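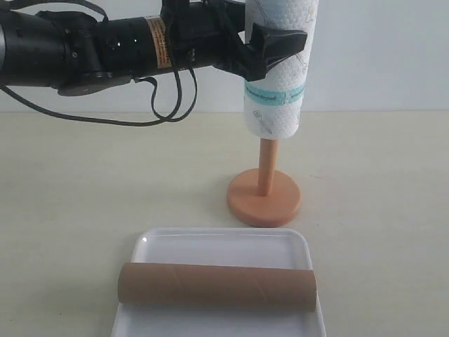

Does a Short Warm-Up Help Your Serve?
Project report by Tarun Kanaujia
22 October 2026

I play table tennis for Hirbridge, and our coach, Ms. Juhl, makes everybody do a warm-up before we're allowed to touch a ball. I've complained about it since January, so when we had to pick a project I figured I'd find out if she was right (she was, sort of, more on that later).

What I did

I hit 200 serves altogether, 100 cold and 100 after the warm-up. The target was a sheet of printer paper taped to the far left corner of the table. If the ball's second bounce touched the paper, it counted. I used the same Savero paddle the whole time and only did one type of serve, the short backspin one, which is the one I mess up most in matches!

The warm-up was Ms. Juhl's usual: arm circles, wrist rolls, side shuffles, then jump rope until you're breathing hard. I did the cold serves and the warm serves on different days so I wouldn't be tired for the second half. My teammate Kutetti kept score because I don't trust myself to be fair on the close ones, and we argued over plenty of them.

What happened

I hit the paper more often after warming up. The gap was biggest at the beginning. When I was cold my first bunch of serves were awful, mostly into the net, and then I got into a rhythm and was nearly as good as on the warm day. So I think the serving was kind of working as its own warm-up.

Problems

I was the only player tested, so that's a big one. I also knew what I wanted to find out, and on the second day I'd already had all that practice from the first. I should have switched the order and gone again. The paper slipped once too, and we had to tape it back down and guess at the spot.

If I had more time

I'd get the whole team to do it, maybe 300 serves each if they'd put up with me, and I'd try the long topspin serve as well. Kutetti wants to be the one serving next time, and I owe her that after all the scorekeeping.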